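Lunch at the counter end of the kitchen

Posted Sun 3 August
Filed under: kitchen, food

The microwave finally has a place. For two years it sat on top of the fridge, where I had to reach up over my head for a hot bowl of soup, and I spilled enough of it to know better. Last week I moved it down to the light wood table by the wall. The table was a Ceka one I got secondhand for 60 dollars, and it's deep enough that there's still room to make a plate in front.

The microwave is a plain white one with a round knob. I like the knob. My last one had a flat touch panel that stopped reading the number 6, so everything got cooked for five minutes or seven.

What I mostly use it for at lunch is bread. I buy a whole-grain loaf on the weekend, slice it and freeze it. A frozen slice gets a few seconds at 600 watts, then it sits a minute on the board. Go too long and it turns to rubber, then to a cracker. I warm the bread by itself and build the sandwich after, so the lettuce stays crisp. If there's cheese, it goes on the bread before heating and I give it a little longer.

I've also stopped using dinner plates for this. A small tray with raised edges holds the sandwich together better and takes up less space in the dishwasher. I keep the trays stacked on the shelf with the mugs.

Whole-grain bread and green lettuce, in one of the white trays:

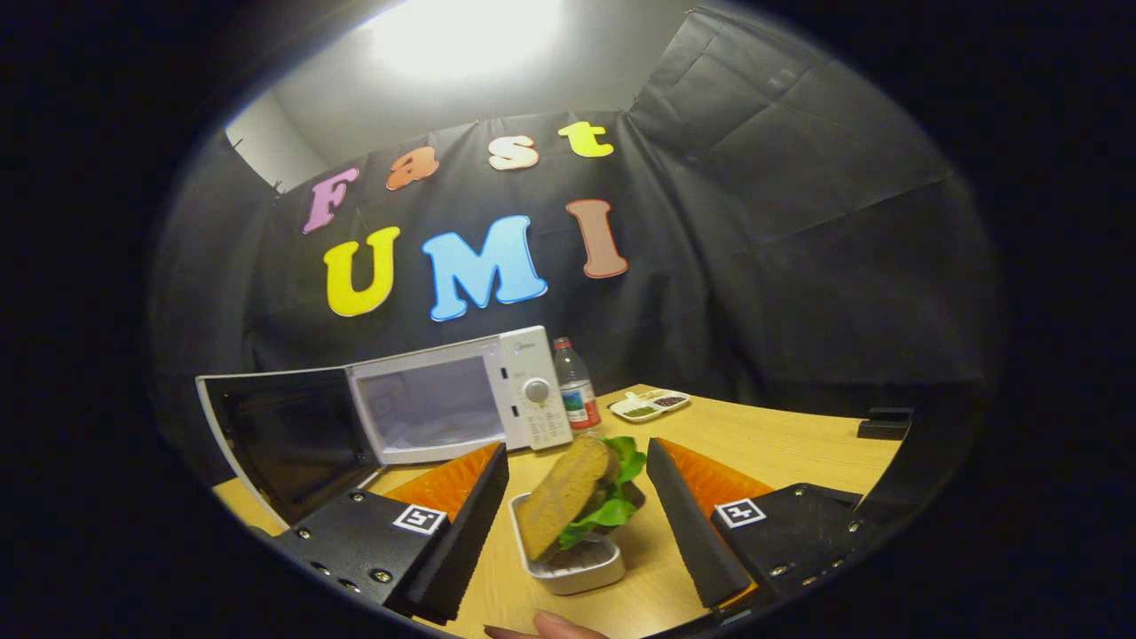 Myfanwy Morgan wrote in to say that she wraps her frozen slices in a paper towel before they go in, and that it keeps the bottom from getting soggy. She also flips them halfway through. I tried the towel this morning and will keep doing it. I haven't bothered with the flipping.

Next is the shelf with the mugs, which needs new brackets. That will probably wait until September.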